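Allholm 30 Undermount Sink

Stirnamley Kitchen Fixtures > Sinks > Single Bowl > Undermount

Item: Allholm 30
Finish: Charcoal, matte
Availability: Ships from the Junov warehouse
Page last revised: Saturday, February 1, 2025

Overview

The Allholm 30 is a single-bowl composite sink for undermount installation in stone, quartz, or solid-surface countertops. It fits a standard sink base cabinet with an outside width of 33 inches or more. The bowl is molded in one piece from quartz sand and acrylic resin. The color runs through the full thickness of the wall, so light scratches do not expose a different layer.

The same bowl is sold in a drop-in version under a separate item number. The two versions are not interchangeable after the counter has been cut. Check the item number on the carton before releasing the cutout template to the fabricator.

Dimensions

Overall width: 30 in.
Overall depth, front to back: 18 in.
Bowl depth: 8 in.
Drain opening: 3-1/2 in., rear center
Inside corner radius: 3/4 in.
Shipping weight: 50 lb

Molded composite parts vary slightly from piece to piece. Allow 1/8 in. on all outside dimensions. The paper template in the carton shows the nominal size. Where a tight reveal is specified, the fabricator should measure the actual sink.

Countertop requirements

Minimum counter thickness for the supplied anchors is 3/4 in. For 2 cm stone, bond the anchors with epoxy and do not drill deeper than 3/8 in. For 3 cm stone, either bonded or expansion anchors may be used. Laminate tops are not suitable for this model, as the exposed core at the cutout will swell.

Keep at least 2 in. of stone between the cutout and the front edge of the counter. Narrow front rails crack in transport more often than in use, and should be rodded or braced until the top is set. Marble and other calcium-based stones must be sealed on the cut edge as well as on the face. Apply the sealer before the sink is mounted and let it cure for the time given on its label.

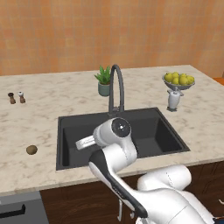
Reveal may be positive, zero, or negative. Stirnamley recommends a positive reveal of 1/8 in. for this bowl. A negative reveal hides the rim but leaves an overhang on the underside of the stone that is hard to clean. The template is marked for all three.

Mounting

Dry-fit the sink first and mark its position with tape on the underside of the counter. Clean both surfaces with denatured alcohol. Run a continuous bead of 100 percent silicone along the rim, 1/4 in. in from the bowl. Raise the sink into position and tighten the clips by hand in a cross pattern until silicone shows along the whole edge. Do not use an impact driver on the clips.

The Zacharias support rail kit (sold separately) is required when a disposer heavier than 15 lb is fitted. The rails fasten to the cabinet sides and carry the load under the bowl. They need some 2 in. of clear space below the rim on each side. Check for drawer runners and pull-out hardware.

Leave the sink supported from below for 24 hours before connecting the drain. Use silicone at the drain flange. Oil-based plumber's putty can stain the composite and voids the finish warranty.

Care

Wash with dish soap and a soft sponge. Hard water leaves a pale film that shows more on charcoal than on the lighter colors. Remove it with equal parts white vinegar and water, applied to the bowl only. Vinegar etches marble and limestone, so wipe up splashes on the counter at once. Do not use drain cleaners containing lye or methylene chloride.

The material is rated for brief contact with cookware up to 535°F. Cast iron should be set down on the bottom grid, not dropped into the bowl.

In the carton

Sink bowl
Paper cutout template
Mounting clips and bonded anchors
Installation sheet

Strainer, bottom grid, and silicone are not included.

Accessories

Bottom grid, stainless steel, rear drain
Basket strainer, 3-1/2 in., brushed or black
Zacharias support rail kit
Replacement clip set

Notes on current stock

Sinks made before March use the older clip with a slotted screw. Later cartons have a hex head. Both clips fit the same anchor, and the replacement set contains the hex type only.

Warranty

Limited lifetime warranty on the bowl for the original residential buyer. Clips and anchors are covered for one year. Cutting, drilling, or grinding the rim ends coverage. Claims must include the batch number molded into the underside of the bowl, to the left of the drain.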